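Home Help Exchange > Storage and Organizing > Entryways and Small Spaces

Plastic bags or a canvas tote for snack shopping? And where do they live on a small shelf?

Asked 12/13/18
Viewed 103 times
3 answers

Hi everybody! I finally have a snack shelf and I am way too happy about it. It's a little two-tier wood unit by the back door, with a low back and sides, and everything we buy for road trips and movie nights goes on it. Drinks up top, candy underneath. I got it secondhand in July from a neighbor who was moving out of the Zemwood apartments, and it's been the best 20 dollars I've spent all year.

My problem is the bags. We bring stuff home in thin plastic grocery bags and they pile up on the floor next to the shelf. I love having them around for trash in the car, so I don't want to give them up completely, but they slide everywhere. I also have a flowered canvas tote with rope handles, and I'm wondering if I should move everything over to that and keep it beside the shelf, ready to go. It's a little frayed already and there are threads hanging off it, so I'm nervous about putting cans in it.

So, two things. How do you store plastic bags near a small shelf so they don't take over? And will a canvas tote with a frayed top edge hold up to soda and candy, or is it only good for light stuff?

I don't want to drill into the shelf if I can avoid it. The top board is 38 inches off the floor if I put it on the bench, or I can leave the unit down low, whichever works better with bags.

Thanks in advance, I read every reply!

ANSWER 1 (marked as helpful by the asker)

Oh, I love this question! I went through the same thing with my pantry corner and I've got opinions.

Sort out the plastic bags first. You can loop a handle over the front lip of the top shelf and let the bag hang, and for one or two bags that's fine while you're unloading. I wouldn't leave it that way, though. Put a can or a jar on the end of the shelf and sooner or later somebody yanks the bag and down it comes. And a full bag hanging in front means you can't get at the candy on the lower shelf, which in my house would cause a riot.

What I do instead is flatten each bag, fold it lengthwise into a strip, then fold it up in triangles like a paper football. They end up tiny. I keep mine in an Eseo bin (the short one, no lid) and it holds way more than I'll ever need. When the bin is full I stop saving them. No drilling, and the bin slides right onto a lower shelf next to the snacks.

For the tote, yes, use it! Canvas is so much nicer to carry than plastic and it'll take cans if you load it right:

Cans on the bottom, standing up, close together.
Bagged candy and chips on top, since they crush.
Nothing glass unless it's wrapped in a towel.
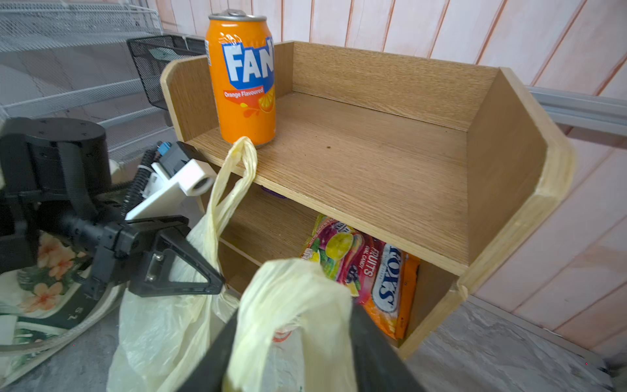
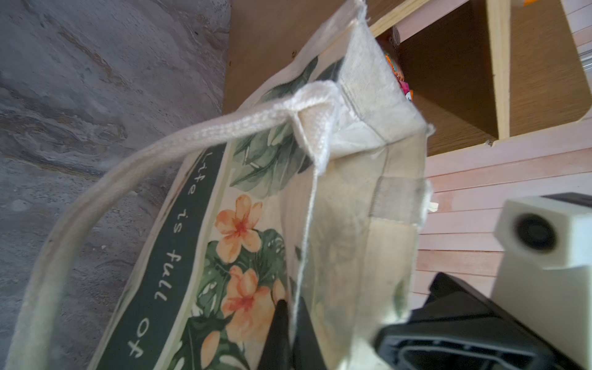
Posted by Ochoa
Role: Pantry and Storage Helper, member since 2014

Candy bags like the Fox's one can go on the lower shelf leaning at an angle, and then you can read the front without pulling it out. Same with the Fanta up top, I like a can at the end by the side panel where it won't get knocked.

About the fraying: check where the handles are stitched on before you worry about the top edge. Loose threads at the rim are mostly a looks problem. Trim them with small scissors, don't pull! If a thread is hanging from the spot where the handle loop meets the bag, tug the loop itself (gently) and see if it moves. If it does, go over it a few times with heavy thread and a big needle. I did mine with upholstery thread from the Witness fabric counter and it took one TV episode. You can fold the raw edge down and run a stitch along it while you're at it, and then it stops shedding on everything.

Low or up on the bench? I'd leave the unit low and park the tote on the floor beside it. A rope handle that sticks up is so easy to grab on the way out the door.

Have fun with it, a snack shelf is the best thing in a house!

ANSWER 2

stuff all the plastic bags in one plastic bag and hang it on the doorknob. been doing it forever. works great

ANSWER 3

Agree with the first answer on the stitching. One thing I'd add is to wash the tote cold and let it hang dry before you sew anything, in case it shrinks. Mine went in hot and came out an inch shorter, still use it every week and still love it!

For the raw edge you can also use a dab of fray glue if you don't sew. Let it dry overnight with the bag open or it'll stick to itself. I paid 90 cents for a tiny bottle at a yard sale and haven't gotten to the end of it.

Also if your shelf is veneer, wipe under the cans once in a while. A cold soda will leave a ring. I use a cork coaster and it looks cute too.

Comment from the asker: Folded all my bags into triangles tonight and I'm obsessed. Going to look at the handle loops tomorrow. Do you fold the ones with holes in them too or toss those?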